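7th May — workshop notes, hiring for the bench technician post

Went through the applications for the second bench technician. We have 12, and 4 of them come from people who trained here and then worked abroad. The agency (Dunard) had put all four in the "no local experience" pile. I moved them back.

One spent years on board repair at Vallden and would be up to speed faster than most of the others. The gap in local references is a paperwork matter. Kundero accepts references by video call and I'd like us to do the same.
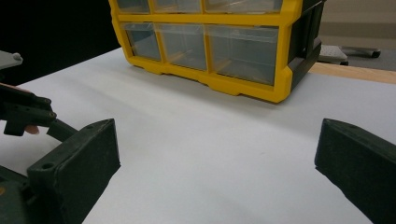

*Parts organizer, lower row of drawers.*

Pay: the advertised band is low for anyone moving back. I've asked for a one-off relocation payment of $700. It won't cover a move, but Eskola pays nothing at all and that could be enough to get a reply.

Changes to the ad before it goes out again:

- Drop "must have recent local experience"
- Say that the first interview can be remote, with early or late slots
- Put the pay band at the top
- Cut the list of required certificates to 2 — the rest can be done in the first year

Dunard wants the new wording by email, in their own form. The form still has the local experience box as a required field, so I've asked them to take it out.
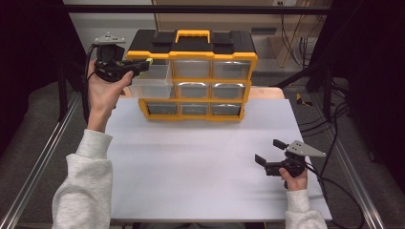
## Practical test

Keep it short. Fault-finding on a dead power supply, then a written note on what was done. Remote candidates get the schematic and talk us through it. Same scoring sheet for both, with the note weighted as heavily as the repair.

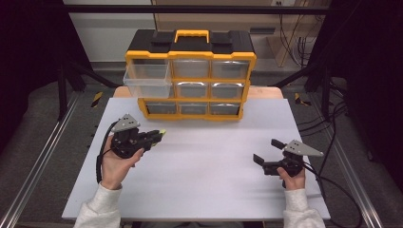
*Organizer with the top-left drawer out.*

Still open: start date, and who covers the bench until the end of May.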